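How a Robot Learns Where to Look

When you make rice, you look at lots of things without thinking about it. You look at the pot, then the lid, then the buttons. A robot has to learn where to look, and that is harder than it sounds.

A robot can learn a job by copying. First, a person moves the robot through the job many times while cameras record everything. The computer then studies the recordings and works out which movements go with which views. Researchers call this imitation learning.

Ozan Uysal and Ferhat Şimşekoğlu wanted to know how many cameras a robot needs. Their project is called Jadine. They picked kitchen jobs because kitchens are full of shiny, round things, and shiny things are tricky. A black surface can act like a mirror, and a computer may mistake a reflection for a real object.

They trained the same robot 2 ways. One way used a single camera that faced the table. The other way added a close-up camera near the gripper, the part that works like a hand. Each way got 1,000 recordings to learn from.

Close to the gripper, and two views of the rice cooker with its lid up:

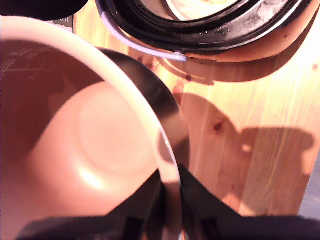
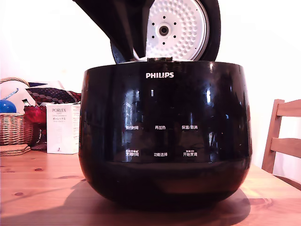
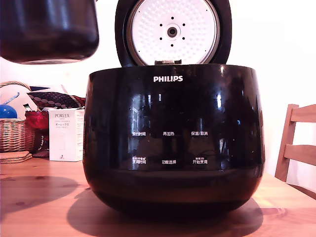 Then came the test. Each version of the robot got 16 tries at putting the pot into the cooker. With one camera, it managed 7. With both cameras it did better, and most of its mistakes came at the very end, when the pot was nearly in place.

Why would a close-up help? From far away, a small gap between two dark objects is hard to see. Up close, the gap looks bigger – and the robot can fix its aim before it lets go.

The next question is whether the same robot can use a cooker it has never seen before. Ozan and Ferhat plan to start on that in March.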